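Old Mühlbauer Tavern, Nustik Street
Walk-through checklist before the history tour season, with my comments
Checked 8/3/24, by me, with Rainer Nolte holding the other end of the tape

Key: OK = fine as is. WATCH = look again next time. FIX = do it before anybody comes through. N/A = doesn't apply to this building, even if it's on the standard sheet.

I've kept the item numbers from the July sheet so you can lay them side by side. My comments have gotten longer, sorry, but the last sheet just had "OK?" next to half the lines and I couldn't remember what I'd meant by any of them.

OUTSIDE

1. Front steps. WATCH
The second stone rocks if you step on the left corner. It's the original step, or at least it's in the oldest street view we have, so please don't let anyone pour concrete under it. A shim and some lime mortar would do it. For now I'd send groups in by the side door.

2. Handrail, street side. OK
Solid. This one dates from the years when the place was a shoe store, and I've always thought it looks wrong on a tavern, but it'll hold a grown man leaning. (Rainer leaned.)

3. Hanging sign bracket. FIX
The bracket is the old tavern one and it's lovely, but there's rust streaking down the brick under the top bolt and I could turn the nut with my fingers! Take the replica sign down until it's been seen to. The bracket itself can stay up if the mason is happy with the wall behind it.

4. Gutters and downspouts. WATCH
Leaves in the back one again. The stain on the rear wall is the same size as in July, going by my pencil marks.

5. Cellar hatch on the sidewalk. FIX
Both doors close flush but the hasp is bent and the padlock just sits there looking important. This is where the barrels went down, so everybody wants to stand on it. Rope it off or get the hasp straightened, I'm easy either way.

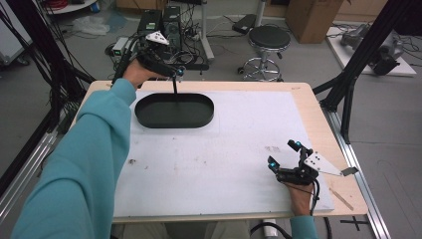 Black oval tray on the white board.

BARROOM

6. Floor. OK
The boards by the old bar line are worn into a dip you can feel through your shoes. It's shallow and nobody's going to trip, and it's one of the best things in the building, so leave it be. The patch by the window is newer pine from the shoe store days and it's sound too.

7. Back bar. WATCH
I got into a friendly fight about this one with Detlef Albers, who says it's from the first landlord's time. I say it came over from the Durus House when that closed, and the screw holes that don't match anything on our wall are my whole case. Whichever of us is right, it's tall and top-heavy and held to the wall by two fasteners. Add two more, into the studs, and that makes 4. Please don't drill through the carved part.

8. Mirror glass. OK
Cloudy at the bottom, no cracks, no movement in the frame.

9. Ceiling. WATCH
Pressed tin, painted more times than I'd like to think about. One panel near the stove pipe hole has dropped at the seam. Also, treat every flake of paint in this room as lead until we have a test that says otherwise. Wet wipe, no dry sweeping, no sanding, and no letting the kids pick at it on the school visits.

10. Exit path. FIX
There were folding chairs stacked against the side door. I moved them. They need a home that isn't an exit, and I'd rather it wasn't the hallway. The posted limit for this room is 92 and the card by the door still says 100, which was the figure from before the display cases went in. Swap the card.

11. Extinguisher. OK
Gauge in the green, tag current, and it's hung where you can see it. The one in the kitchen is still behind the coat rack, so I moved the coat rack.

UPSTAIRS

12. Stairs. WATCH
Steep, narrow, and every tread a slightly different height, the way they built them. Paint a light strip on the edge of the top and bottom treads? I know how some of you feel about paint. Removable tape would be fine with me.

13. Railing on the landing. FIX
It measures 24 inches high and that's just too low, history or no history. When this was a boarding house I guess people were expected to look after themselves. A plain metal rail set behind the old one would keep the look and catch somebody who backs up to take a picture. Until then, one guide on the landing whenever there's a group up there.

14. Lodge room. OK
Floor is good and stiff. For anyone new: the lodge met up here over the tavern for years, moved out when the owners went dry, and moved back in as soon as they went wet again. The hook in the ceiling beam held a lamp. Don't hang anything on it, please, including coats, banners or the piñata (you know who you are).
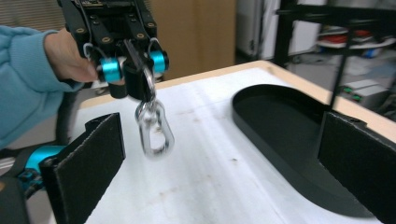
Chain links, with the large oval one at the bottom.

15. Windows. WATCH
Two sashes have broken cords, so the window comes down like a guillotine if you let go. Prop sticks are on the sill for now. New cords are cheap and I'm happy to show anyone how it's done, it's a nice job for a rainy afternoon.

CELLAR

16. Light switch at the top of the stairs. OK
Works! Finally! Thank you to whoever did it.

17. Headroom. WATCH
The beam at the bottom needs its yellow tape back. It peeled off and I found it the hard way.

18. Walls. OK
Damp along the base on the street side, same as ever, but the mortar's holding. I still think the bricked-up arch goes to the old ice room and not to any secret tunnel, and I'd love it if the tour script would stop saying tunnel.

19. Dehumidifier. FIX
The old Dremex unit was plugged into an extension cord, and that was plugged into another extension cord. I unplugged the lot. It needs its own outlet put in by an electrician before it goes back on.

20. Gas line. N/A
Capped off at the street. There's a length of dead pipe down there still, tagged.

PAPERS AND DISPLAYS

21. Display cases. OK
Locks work, glass is tight, nothing wobbles. The license ledger is open to the same page it was in July, so could somebody turn it? The light isn't good for it.

22. Wall labels. WATCH
Not a safety thing, but I'm putting it here anyway. The label by the door has the tavern closing before the shoe store lease starts, with a gap in between, and the city directory has them overlapping. I think the tavern just moved to the back room for a while. Detlef has the photocopies and has promised to bring them over.

23. First aid kit. FIX
Three bandages and a very old roll of tape. Needs a whole new kit.

WHAT I'D DO FIRST
Landing rail, sign bracket, sidewalk hatch, in that order. The occupancy card and the first aid kit can be done by one person in one trip to the store, and I'll do that myself if I can get paid back for it.

Rainer took the key to the side door home to get it copied. The spare is in the usual place.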